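# Chapter 6: Wiping, Polishing and Other Claims

Most books on housekeeping open their chapter on surfaces with a promise. Follow these steps, they say, and your worktop will look as it did on the day it was fitted. This chapter makes no such promise. A worktop that has been used for years looks like one that has been used for years, and a good deal of what is sold to hide the fact does very little.

The chapter deals with two materials that often share a room: bare or lightly finished wood, which we lay things on, and bright metal, which we stand on top of it. They ask for different treatment, and the trouble usually starts when someone treats one with the product meant for the other. By the end you should be able to look at a dull patch and say whether it is dirt, wear or old polish. You should also be able to read a label with less respect than you do now.

## 6.1 What does "clean" mean?

Suppliers rarely define the word. The Sumenell catalogue, which many colleges still hand out with this course, uses "clean", "bright", "fresh" and "restored" on a single page as though they meant the same thing. They don't. A surface can be clean and dull. It can also be bright and filthy, as anyone knows who has run a finger over a freshly waxed sideboard and found it tacky.

In this book, clean means that nothing is on the surface that wasn't part of it to begin with. Shine is a separate matter. It depends on how smooth the surface is and how the light falls on it, and a strong ceiling light will put soft streaks of reflection across a wooden table whatever you have or haven't done to it.

Polished metal shows the problem best. A cylinder with a mirror finish reflects everything near it, so that half of what you take for marks may be the room. Before rubbing at anything, turn the object. A mark that stays in the same place on the metal as the metal turns is a mark. One that stays put while the metal slides beneath it is a reflection, and no cloth will shift it.

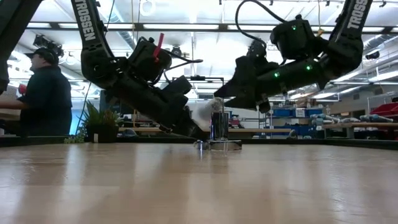 The second test is touch, made with a dry fingertip. Grease drags. Grit catches. Old polish feels like neither, more like a candle, and it is the commonest cause of dullness on metal that has been "looked after". The usual answer on the back of the tin is more polish. Ours is a drop of washing-up liquid in warm water, a soft cloth, and a second cloth to dry it at once. Try that first, on every piece, and write down whether anything further was needed.

Rims and bases deserve a word of their own. Where a pot or canister meets the surface under it, crumbs and damp collect, and the person wiping goes neatly round the outside. Lift the thing. A great many rings on wooden tops are put down to "spillage" when they come from a damp base left standing overnight.

## 6.2 The Vurnwood trial

Students are often told that oiling a wooden top each month will keep stains out. The claim is repeated so widely that it is worth asking where the evidence is. One attempt to find some was made at the Vurnwood training kitchen, where 109 test patches were marked out on old tabletops. Each patch was given one of 6 treatments, left for 20 minutes under a wet cup, and then wiped.

The results were less tidy than the sellers of oil might wish. Oiled patches came out better than bare ones when the oil was fresh. A month later the gap had shrunk to the point where the people judging the patches disagreed over which was which. Plain wiping straight after a spill did as well as any of the treatments, and cost nothing.

We shouldn't lean too hard on this. The tops were of different ages, the judging was done by eye, and hardly anybody at home leaves a cup for exactly that long. Still, it is more than you will find behind most labels. The Öztürkmen handbook recommends monthly oiling in bold type and gives no source at all.

## 6.3 Strips, joins and colour

A top made of narrow strips glued side by side raises a further question. The strips are seldom all one shade. Pale tan may lie next to honey, and honey next to something redder, and a beginner will often take the darker strips for stained ones and scrub them. Look along the length of the strip. If the colour stops sharply at the join, it belongs to the wood. A stain pays no attention to joins and will wander across several.

Scrubbing hard at natural colour does harm. It roughens the surface, the rough area then holds dirt, and within a few weeks there is a real stain where there was none before.

Joins do need attention, though less than the makers of special brushes suggest. The Kuvov join brush, sold for this one job, has stiff bristles that can lift soft grain. An old toothbrush, barely damp and worked along the line of the join, is enough.

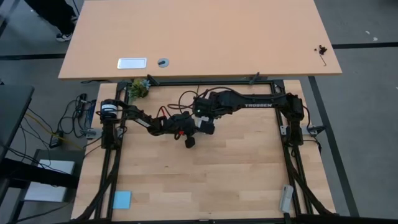
**Should a strip-wood top be wiped along the strips or across them?**

Along them, for the ordinary daily wipe. A cloth drawn across the strips tends to drop what it is carrying at each join, where it is harder to reach. For a sticky spill, lift the bulk of it first with a dry cloth, then wipe along the strips with a damp one and dry in the same direction.

## 6.4 Before you begin the practical work

You will need two soft cloths, a bowl of warm water, washing-up liquid and an old toothbrush. Leave sprays, waxes and creams in the cupboard until Section 6.5.

Choose one wooden surface and one metal object that you use often. Clear the surface fully, including the things that "never move". Look at it from standing height, then crouch until your eye is nearly level with it and look again towards the light. Note what has changed. Make the finger test at the middle, at each corner and along the edge nearest the wall, and keep your notes, as you will need them when we come to compare shop-bought cleaners with plain soap.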